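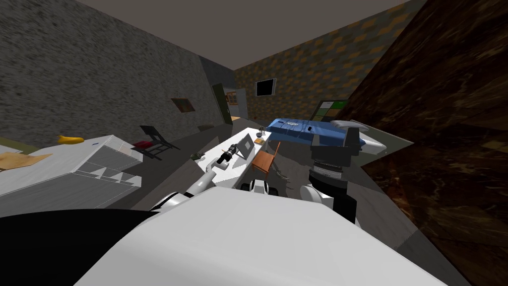
Recording demos by remote control in the simulator

Vendors say anyone can teach a two-armed robot in an afternoon. I doubt it, but these steps waste the least time.

1. Pick one object and one move. Leave the other arm parked.
2. Drive the gripper slowly, and stop just short before you close it.
3. Record 24 good runs, then move the object and start again.
4. Delete any run where you hesitated — the robot will copy the dither too.
5. Test with the object somewhere new.

Our Celtix set had 428 runs and 79 went in the bin. Don't trust a success rate until you've done step 5.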